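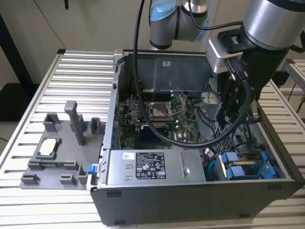 Desktop tower, strip-down for parts

Gallery for the Bendlow spares register. The unit was received without a processor and is being broken for its drive, power supply and board. Lot 200, bench 2, Sivville workshop.

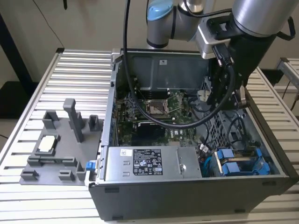
The chassis goes on its side before any work starts, so that the board lies level and small screws stay where they fall. All mains and signal leads are removed first. The CPU socket is empty, with its retention frame and lever still fitted, and should be covered before the power supply is lifted out. Socket pins are not repairable under our terms. The supply is entered in the register from its own label, never from the case sticker.
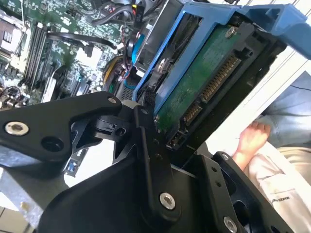 Nele Hermans

Hard drive in its blue caddy, underside up, with the green circuit board and the SATA connector exposed. The longer row of gold contacts is power, the shorter one data. Check both rows for scoring before the drive is graded. Caddies are kept with their drives and are not pooled. Drives awaiting erasure go to shelf 5.
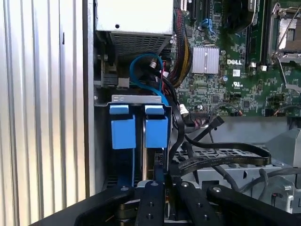 Sivville, 1st January

Drive cage with two blue carrier tabs, power supply behind. The blue data cable and the sleeved power bundle run close to the cage and must be moved aside by hand before a carrier is drawn. The Dell board keeps its finned chipset heatsink; the two are sold as one item.

Register entries for this lot close in March. Corrections to Siebe Nijs, quoting the lot number.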